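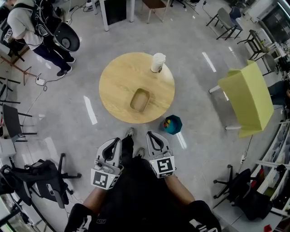 Round light-wood table with a white cup and a tan tray.

16/03/2025
By Shanthi Cassim

Writing for Families, Session 5: The Eulogy

Last session covered the death notice, which is printed and has to get its facts right. A eulogy is spoken, usually once, to people who mostly knew the person. They already have the dates. You can leave out most of the job history too, unless a job explains something you want to say.

Length. Five minutes is plenty for one speaker. Read your draft out loud at the speed you would use in a full room and time it. Most first drafts in this course run to nearly 2,000 words, and that is far too long. Cut whole stories before you start trimming sentences.

Gathering material. Talk to at least two people who knew the person at different times of life. A sister and a coworker will give you different people, and you need both. Useful questions to ask:

What did they complain about?
What did they cook, fix or grow?
What would they have been doing on an ordinary morning?
What did they say on the phone before hanging up?

Write down the exact words you are given. "He was generous" is hard to use. "He drove out to Fultby in the snow to bring my mother her prescription" can go in as it stands.

Order. Birth to death is the usual order and it works, but it tends to leave the best material in the middle. Another way is to start with one story, say who you are and how you knew the person, then go back. Wondimu Adugna's draft for his uncle opened with the shop in Rirley and did not reach the childhood until page two. The class found it easy to follow.
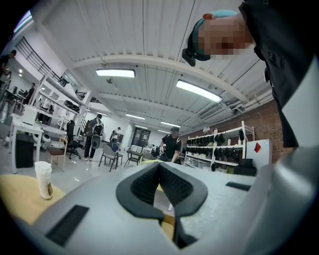
A cap with a turquoise crown and a black brim, seen from below.

Hard subjects. Estrangement, drinking, a divorce, a long illness. Ask the closest relative what may be mentioned, and ask before you draft. If you are told no, leave it out completely. A hint is worse than silence – half the room will understand it and the other half will ask about it afterward.

Names. List everyone you mention and check how each name is said. Mebrat Belay's advice from December still stands: write it on your page the way it sounds, even if you are sure.

On the day. Print in large type, one side only, pages numbered and not stapled. Give a second copy to someone in the front row who has agreed to finish for you if you have to stop.

For next time: bring a draft of 40 lines or fewer about someone you knew. It may be a living person if you prefer. Jaanus Paulauskas and Feven Araya will read first.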